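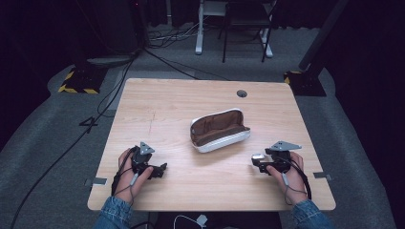 Open glasses case on the wooden table.

Reading group and lab meeting, minutes
Thursday, August 9, 2018
Notes by Tamsin Obi

Hi all, it's my turn to take notes, so you get my version of things! Jasmina Papadopoulos chaired. We started late (my fault, I was still printing the agenda) and ran over by a little, mostly on item 3.

1. Last meeting
The June minutes were fine apart from one thing: I wrote that Jasmina would present at the Andincombe workshop, and she meant that she'd submit to it. Fixed in the shared folder.

2. Diary study
I gave the update on my second-year project, the diary study with first-year grad students who are learning to write for their field. We closed the diary at the end of June with 1063 entries. I'm so pleased with that, even if a good few of them just say "wrote nothing today" – those count, and I'll fight anyone who wants them dropped. Jasmina asked how I'm going to treat entries that were filled in several days late. I don't have a rule yet. We talked about flagging anything over 2 days and running the analysis both ways, and I'll try that first.

Coding is at 200 entries. Jasmina and I each coded the same batch and we disagree most on "planning" versus "avoiding," which got a laugh but is a real problem for the codebook. We'll sit down with the worst cases and rewrite both definitions before either of us codes any more.

3. Tendemlow
Long one. Tendemlow is the little writing dashboard I've been building for chapter three, and the question was whether it should show students their own numbers by the week or by the session. I came in wanting weekly. Jasmina thinks weekly charts make people feel bad on Monday and then ignore the thing until the next Monday, and after going back and forth I think she has a point. We left it open. I'll mock up both and show them to a few people down the hall before I write any code.

The log export also broke again. It stopped at row 1436 every time I ran it, so I'm guessing it chokes on one particular entry and I just have to find it. Warex hosts our server and I've opened a ticket with them in case it's on their side.

4. Reading
We did the Softić chapter on feedback timing. I liked it a lot more than I expected to! The second half, on why teachers delay comments, lines up nicely with what my diary people say about their advisors. Jasmina was less sold and felt the interviews were stretched pretty thin by the end. Next time we read the follow-up chapter, and she's going to bring a paper that argues the opposite.

5. Anything else
My committee form still needs a signature – Jasmina took it with her. The Andincombe draft goes to her for comments once the intro is less of a mess.

To do
Tamsin: late entry flags, two Tendemlow mockups, chase the Warex ticket
Jasmina: committee form, paper for next reading
Both: rewrite "planning" and "avoiding"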